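共同住宅共用部 床仕上げ材更新事業 進捗報告(10月分)

提出日 2019年11月8日
報告者 Abdelilah Metwally(Mondulari 工事監理担当)
対象物件 Predgate棟、Munro棟

1. 概況

10月末時点で、対象80戸のうち78戸の玄関土間について現況調査を完了した。残る2戸はいずれもMunro棟で、居住者の長期不在により立入日が確定していない。管理会社を通じて再度書面を送付済みである。調査の遅れが全体工程に与える影響は現段階ではない。

Predgate棟では、階段室および各階廊下の既存タイルの打診を先行して実施した。浮きの判定は打音によるものとし、判定が分かれた箇所は担当者を替えて再打診した。打診対象は両棟合計で2,934枚である。Munro棟の廊下部分は今月中旬に着手する。

2. 玄関土間の調査方法

各戸の調査項目は、目地の欠損、タイルの割れ、下地の不陸、框との取合い部の隙間とした。履物等の移動は居住者に依頼せず、置かれたままの状態で確認できる範囲を記録している。履物の下に隠れた部分は「未確認」として調査票に残し、着工前の養生時に改めて確認する。
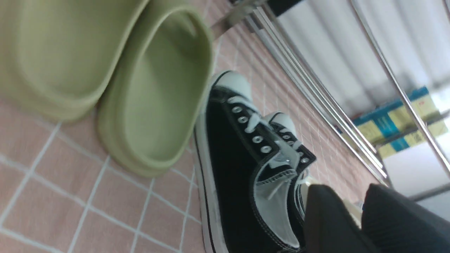

不陸の測定は、框に平行な方向と直角な方向の各1回とした。当初は対角方向も予定していたが、間口の狭い住戸で定規が収まらないため省略した。この変更は前回の打合せで了承を得ている。測定値は戸別の調査票に記入し、集計表は棟ごとに分けて作成中である。

3. 材料の選定

目地材はIstentを第一候補とし、比較用に現行仕様の目地材を併用して試験施工を行う。試験区画はPredgate棟1階の倉庫前に設ける。評価項目は施工性、硬化後の色差、清掃後の表面状態とする。色差については乾燥後に改めて計測するため、結果の報告は次回以降となる。

タイル本体は既存品の製造が終了しており、同寸法の代替品を取り寄せている。厚みの差が生じる場合は下地側で調整する。部分張替えの住戸では新旧の色が隣り合うことになるので、見本板を用いて居住者の確認を取ったうえで施工する。色の指定が戸ごとに異なると発注ロットが細分化するため、選択肢は2色までとしたい。

4. 課題

(1)玄関扉の沓摺下部に腐食が認められた住戸が7戸ある。本事業の補助対象に含まれるかどうか、貴財団の見解を伺いたい。対象外の場合は管理組合の修繕積立金で処理する方向で協議する。

(2)施工当日は土間が使用できない時間帯が生じる。Munro棟は勝手口を持たない間取りであるため、仮設の踏板を用意する。踏板は框側に荷重がかからない形状とし、現在寸法を検討している。

(3)既存接着剤の成分分析は外部機関に依頼中で、報告書は未着である。受領するまで斫り作業は行わない。

5. 経費の執行状況

調査費は計画額の範囲内で推移している。打診要員の増員分は予備費から充当した。材料費は試験施工分のみ発注済みで、本発注は試験結果の確定後とする。費目間の流用は行っていない。支出明細と領収書の写しは別添のとおりである。

6. 次期の予定

Munro棟廊下の打診、未調査2戸への立入、Predgate棟での試験施工を予定する。居住者向けの工程表は試験施工の終了後に配布し、住戸ごとの希望日を回収する。課題(1)の回答をいただいた時点で工程表を改訂し、改めて提出する。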